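Pliltero mini two-drawer cabinet: so much better than I hoped

I bought the Pliltero for all the little stuff that ends up on every flat surface, and I love it! Pale blue on top, white drawers below, and round see-through blue knobs that are easy to grab even with full hands. Four weeks in, the drawers still slide nicely (the bottom one sticks a bit if you stuff it, my fault). I paid 30 dollars at Urgate and would pay it again.

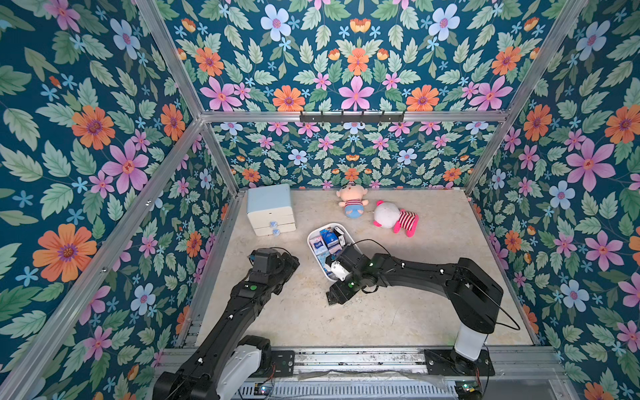

Does it need any assembly?
Just the knobs. They screw on by hand.

The top drawer holds hair ties and chargers, the bottom one is all pocket tissues, and I go through a lot of those in December. Packs lie flat in there and I can still get it shut. I had a Pruston before this and it was deeper but wobbly, so I gave it to my sister. My only wish is for a little lip on top so pens don't roll off.
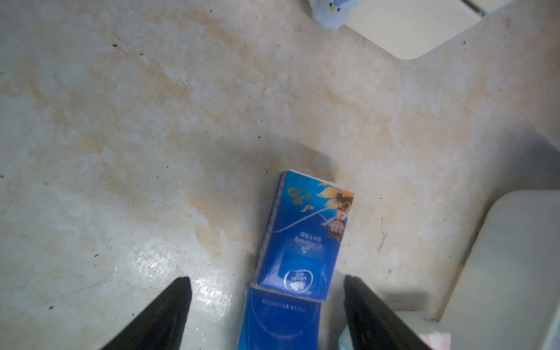
Pocket tissues, blue packs

Would happily get a second one for the bathroom.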